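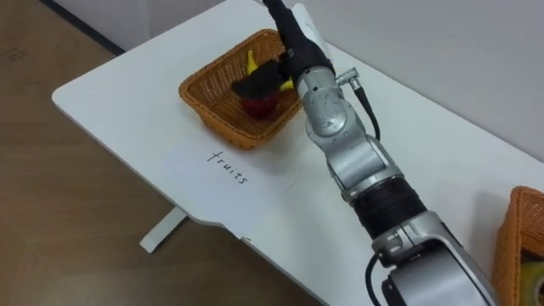 Fruits basket with its label, banana and apple in.

30/10/2021

Sat, short day. Sorting table only, rest of the room can wait.

Plan was to get the baskets and labels settled so the table looks the same every time we set up. Last few setups everyone put stuff wherever and then we argued over which basket was for what. So: one basket, one word, paper in front. Fruits done first, as it's the easy one.

Labels – handwritten, black on plain white sheet. Tried the printed ones from the Padix machine first and did not like them. Tiny letters, glossy, glare off the ceiling lights. Went back to pen. Lowercase, one word, big enough to read standing up. My writing slopes downhill, always has, not redoing it. If someone with a nicer hand wants to redo them go ahead but keep the same words please.

Paper on a white table is not great. Sheet more or less vanishes and you only see the word. Options:
– colored paper (we have a pack of 300 somewhere, last seen in March, under the Ginting boxes??)
– thick border drawn round the sheet
– leave it
Leaving it for today. The word reads fine on its own.

Tape: none yet. Tried the Woner tape on a spare sheet, left gum on the table, took ages to get off with the citrus stuff. Don't use it. Need the low-tack kind, write it on the board.

Baskets. The wicker ones are keepers. Rim flares a bit so you can drop things in without much aim, and the sides are low enough to see whats inside from where you stand. Old plastic tubs from Erkum were too deep, had to lean over to check, and they slid. Tubs are on the bottom shelf now, take them if you need them for cables, otherwise they go out end of the month.
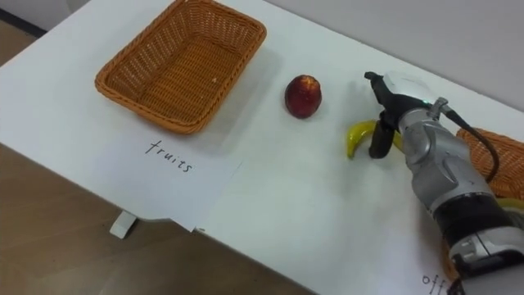 Spacing next. Want clear white table between the basket and anything waiting to go in, and between the pieces too. When they get bunched up the banana rolls into the apple and then you're chasing fruit. Apple goes nearer the basket, banana further out to the right. Banana lies on its side, curve up or down doesn't matter much, just not on top of anything.

Label sheet sits right in front of the basket, near side. If it hangs over the table edge a little, fine, but not so far that a sleeve catches it. Mine got dragged twice this morning before I started pushing it back in. Basket does not go on top of the paper – tried that, covers half the word.

Order of filling: no rule. I had one written down and crossed it out again, made no difference to how full the basket gets. Two pieces sit in there comfortably with room left over. Haven't tried a full load, would like to see how it does before we call it settled.

Table height measured at 78 cm, feels right for me, a bit high for sitting. Stools are the wrong ones for this table anyway, they belong next door. Legs wobble on the window side, folded card under one foot for now. Proper fix later.

Wiped the top down twice, before and after. Marker had gone through a sheet in one place and left a dot, came off with alcohol. Put a scrap sheet underneath when you write labels, or write them at teh other bench.

To do
– low-tack tape
– find colored paper
– decide on words for the other baskets and write them all in one go so they match
– foot for the table leg
– clear the Erkum tubs
– new black pen, this one is going dry

Leaving the fruits label on the table over the weekend to see if it curls. If its curled Monday we go to card.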